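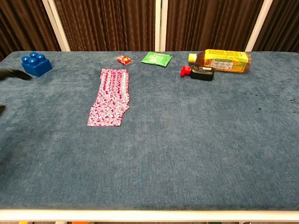 2019-05-19

# Re-covering a table top with velvety fabric

Quick notes, did this again today so writing it down before I forget. Works for craft tables, display tables, old desks. Takes 2 hours if you don't rush the corners.

**You need**

- fabric, table size plus a hand's width extra on every side
- thin batting (optional – I like it)
- staple gun, short staples
- sharp scissors, chalk
- soft clothes brush
- screwdriver if the top comes off

Fabric – anything with a tight backing. I bought the Skoment upholstery stuff from the shop in Clotitz. Stretchy velour is a pain, skip it.

**Find the nap first**

Run your hand across it. One way goes smooth and light, other way goes rough and dark. Chalk an arrow on the BACK pointing the smooth way. If you join two peices and the arrows dont match, they will look like different colors. Ask me how I know.

**Steps**

1. Take the top off if you can. Wipe it, let it dry.
2. Batting on, trim flush with the edge.
3. Fabric face down on a clean floor, top face down on it. Check the arrow.
4. One staple in the middle of each long side. Then the short sides. Pull snug, not tight – pull too hard and you get ripples.
5. Work from the middle out to the corners. Flip it over and check every so often.
6. Corners last. Fold like a parcel, cut away the bulk underneath, two staples each.
7. Leave it 24 hours before you put anything heavy on. Then screw the top back on.

**Marks and streaks**

Hand marks, brush marks, patches where something sat. Normal for this kind of cloth. Brush it all one way, done. For flat spots hold a steamer above it, dont touch the cloth, then brush while its still damp. No iron!!

Spills – blot, dont rub. Test any cleaner on a leftover scrap.

**Later**

Check the staples after a few weeks. Mine from November had worked loose on one side, to short for the board. Longer ones fixed it.

Table legs next, when I get to it.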